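Trendeck
Flooring and underfoot
Home > Mats > Standing mats > Nkuna

Nkuna standing mat for lab benches, packing counters and other places with no chair

In stock. Ships rolled, in a tube that will be the most useful thing you own for a week.

Most floors are hard. This suits the building, which has to stand on them for decades, and does very little for your knees, which have other plans. The Nkuna is a dense foam mat with a sealed rubber skin, 20 inches deep and 47 inches wide, made to lie in front of a bench and be stood on by people doing slow, fiddly work. It does this well. It does nothing else, although we have had a letter from a customer whose dog disagrees.

We started making it after our first mat, the Nemach, was bought in large numbers by people we had not expected to buy it. The Nemach was meant for kitchens. It has a ribbed top for catching crumbs, and it turns out that a ribbed top also catches agar, salt, glitter, solder bits and whatever is in that green tub. The Nkuna has a flat, faintly pebbled top you can wipe in one pass. The Nemach is still on sale for kitchens, and for people who like ribs.

Who buys it

Teaching labs, mostly, then framers, florists, pharmacies and one very particular cake decorator. What these places share is a person who stays in one spot for a long stretch, shifts from foot to foot, and has both hands busy. If your work is a beaker and a pipette on a stand, everything you need is within reach and you have no reason to walk anywhere, and your feet will bring that up around mid-afternoon.
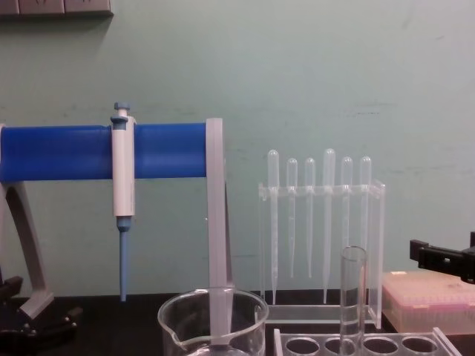 What it's made of

The core is closed-cell foam, a single slab with no layers to come apart. The skin is nitrile rubber, molded around the core and sealed at the edges, so spills stay on top where you can be annoyed by them directly. All four sides slope down to the floor at a shallow angle. We tried a steeper slope on the early batch and it looked much smarter, and people kicked it.

The underside carries a grid of small rubber cups that we call Cisex grip. The name came out of a long meeting and we would sooner not discuss it. The cups hold by gentle suction on smooth floors: sealed concrete, vinyl, tile, painted board. They do not hold on carpet. Nothing holds on carpet except furniture you want to move.

Color is charcoal. We are asked about other colors fairly often. We made a cream one in November and laid it in our own packing room as a trial, and by the end of the week it was charcoal.

Specifications

Width: 47 inches
Depth: 20 inches
Weight: 10 pounds
Core: closed-cell foam, one piece
Skin: nitrile rubber, sealed edge
Underside: Cisex grip
Top: fine pebble, matte
Color: charcoal (see above)
Price: $70, shipping extra
Made to order in longer runs: yes, see below

Laying it

Sweep the floor, then sweep it again where you missed. Grit under the cups is the usual cause of a mat that wanders. Unroll the mat top side up and leave it overnight. It will have a curl from the tube and may look, for the first evening, like something trying to leave. Do not iron it. Do not put it in front of a heater. If one end is still lifting in the morning, roll it loosely the opposite way for an hour and try again.

Set the long edge so that your toes are on the mat when you're leaning in, with a little of it running under the overhang of the bench if you have one. Most people lay it too far back, and then spend the day with their heels comfortable and the rest of them on concrete. Walk on it a few times to seat the cups. You'll hear a faint kissing noise, which stops.

Keep it clear of door swings, cart routes and the one drawer in every room that comes all the way out.

Cleaning

Warm water and dish soap will handle nearly everything. Wipe, rinse, dry with an old towel. Lift the mat once a month and clean the floor beneath it, and do this on your own, with no visitors present.

Things that will mark the skin: acetone, strong bleach left to sit, permanent marker, chair casters parked in the same place all winter. Things that people have blamed and that did not mark it: coffee, food dye, saline, the previous tenant. If you work with strong solvents, write to us before ordering and tell us which. We have a drawer of skin offcuts and will happily ruin one on your behalf.

Do not put it through a dishwasher, a washing machine or, as one school tried, a car wash. That mat is fine. We still don't recommend it.

Is it wide enough?

For one person, yes. It covers a comfortable sideways step each way, which is plenty when the whole job sits on a single tabletop and the longest reach is across to the far side of the glassware. Two people can share it if they're fond of each other.

For a longer bench, lay mats end to end. The sloped sides mean there will be a dip where they meet, and you'll notice it for a day. If you'd prefer no dip, ask for a long run, which we mold in one piece to your measurement. These take several weeks and can't be returned, so measure the floor and not the catalog drawing of the floor. Benches have legs. Pipes come up in places. One otherwise lovely order had to be cut around a radiator with a bread knife.

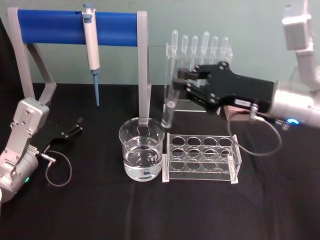 Page last changed: 1/21/19

Change on this page: weight corrected. We had been quoting the weight with the tube, and several of you own scales.

Will it cure my back?

No. It's a mat. It makes a hard floor less hard and gives your ankles something to do. People tell us they're less tired at the end of the day and we're glad to hear it, but we sell flooring, and anyone with a real pain should take it to a person with a certificate on the wall. We'd add that a bench at the wrong height will undo any mat ever made. If you're hunched over, raise the work. A sturdy box will do. If your elbows are up by your ears, lower it, or lower the box you put there last year and forgot.

It also helps to sit down now and then. We realize this is poor salesmanship.

Shoes

The mat assumes you're wearing some. Flat soles are best. Heels leave dents, which mostly come out by the next day, and clogs do very well on it. Studded soles void the warranty and raise questions.

Warranty and returns

The Nkuna is covered for two years against splitting, edge peel and loss of grip on a clean smooth floor. It isn't covered against cuts, burns, solvents on the list above, or being used as a sled. To claim, send a photo of the fault and one of the underside. We'll reply within the week and probably ask you to clean the cups first. We know how that sounds. It works more often than you'd like.

Unused mats can come back within a month if you kept the tube. Nobody has ever got one back into the tube on the first try, so allow an evening. Over 70 labs and workshops have bought one to date, and most of the returns we've seen were the right mat delivered to the wrong department, where it was much admired and given up slowly.

Ordering

Add to basket for single mats. For a long run, or for a room's worth, use the contact form and include the floor type, the length you need, and whether there's an elevator. Schools and colleges may order on account. Please put the name of the room on the order and the name of somebody who'll be in it, as a rolled mat left at a front desk tends to become part of the front desk.

Offcut samples are free. They're the size of a coaster and a fair guide to the texture, though less so to the comfort, unless you have very small feet.

See also

Nemach kitchen mat, ribbed
Edge strip for joining mats (out of stock, back when the supplier is)
Replacement tube
Care sheet, one page, large print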